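I went to the Zallico open day expecting to be sold something, and I was, so at least we can agree on that much.

For those who don't follow these things, Zallico makes furniture and wall panels for small apartments, and every July they open the Inskip building to the public. You put your name down, you get a sticker, you get walked through. My friend Leanne Holroyd went last year and came back talking about hidden storage for a month, which is why I signed up. I rent a place with one closet. I am exactly who they want.

The tour was supposed to start at 10 in the morning. It started when Alby Treloar, our guide, had finished his coffee. He was friendly enough and he obviously likes the stuff he shows people, but he has the habit of calling everything a "solution." The coat hooks were a solution. The bench by the door was a solution. I asked what the problem was with the old bench and he laughed and moved us along.

First stop was the sample room. Doors, drawer fronts, edge strips, a wall of finishes with names I couldn't tell apart. There's one called Harbor and one called Harbor Mist, and I held them next to each other at the window and I would not bet five dollars on which was which. Liette Boychuk, who was in my group and used to sell kitchens, said the difference shows up once you have a whole room of it. Maybe. She also said every maker she ever dealt with had at least one pair like that in the book, and that customers would go back and forth over them for weeks. She wanted to know about chips on the edges, so she ran her thumbnail down a few of the display doors. Two had already gone at the bottom corner. Alby said those get handled all day. Sure, but so does a kitchen.

Next came the Ikirholm line, which is the thing they've been pushing this year. It's a bed, a desk and a wall of cabinets that are supposed to fit in a room 12 feet long. They had built the room, so we could all go in and stand there feeling large. Here is my list of complaints and then I'll be fair.

The desk folds up before the bed folds down. Fine. But it means the desk has to be cleared every single night, and I know myself. The cabinet doors have no handles, you push and they pop open, and if you lean on one by mistake it pops open too. I did this while Alby was talking. The ladder for the top shelves hangs on the side of the end cabinet, which looks great and means you can't put that end against a wall. I asked what happens in a room where that's the only place it will go. He said they can talk to you about that. I bet they can.

Now the fair part. The bed is good. I lay down on it with my shoes hanging off the side and I didn't feel a bar across my back, and I have felt that bar on every fold-down bed I've ever tried, including two in places I was paying for. It comes down slowly without a bang. Halldóra Ingvarsson from the design side was standing by to answer questions and she let people work it themselves as often as they liked. She was the best part of the visit. When Liette asked her about the corners she said yes, they chip, and that they were trying a different edge on the next batch. No "solution," no brochure.

She also talked about seams, which I did not expect to find interesting. Her point was that in a small room you are always close to the wall, so you see every joint. A gap you'd never spot across a living room is right by your face when you're lying in bed. She said they spend more time on that than on the hinges. I had been looking at doors and drawers the whole time, so I went back around and looked at the joints.

And yes, after that I couldn't stop seeing them. Dark lines everywhere, some even, some not. The big pale surfaces do look smooth, I'll give them that. They're nice and dull with no glare, and I'd take that over the shiny stuff in my current kitchen. But put all that white against gray and your eye goes right to the dark line between one panel and the next.

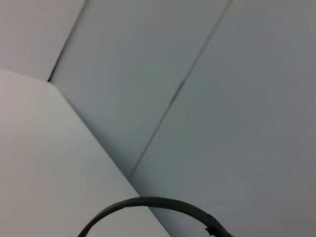 Plain white up front, gray panels and their thin dark seams behind.

I came away thinking the plain look is harder to live with than the catalog lets on. There's no pattern to hide anything. Leanne disagrees and says I'd stop noticing in a week. She has a house with three closets, so I'm not sure she gets a vote.

After that we had the talk on prices, given by Ruth Fairclough in a side room with not enough chairs. It lasted 30 minutes and the actual price of the full Ikirholm wall came up near the end, after a lot about value per square foot. I wrote it down and then underlined it. Delivery is extra. Fitting is extra. The ladder, it will not surprise you to hear, is extra. She did say you can buy the bed without the cabinets, but only when somebody asked, and the answer was pretty quick.

The smaller range is called Sinley and it got nearly no time at all, which is a shame. It's shelves and a low table and a couple of boxes that go under things. Nothing pops open when you lean on it. You can carry a piece home yourself if your car is big enough. I'd have liked to spend longer there but the group was being moved to the shop, and there was a discount code on the back of the sticker that only worked that day. I don't love being hurried like that.

Practical stuff if you're thinking of going next time. Parking is behind the building and the sign for it faces the wrong way, so go past the entrance and look left. The coffee is free and weak. Bring your own tape measure, they have some but people walk off with them. Bring your room measurements too, with the window and the radiator marked, because that was the first thing Halldóra asked everybody for and almost none of us had them.

I didn't buy anything. I did take the Sinley leaflet home, and I've measured under the bed.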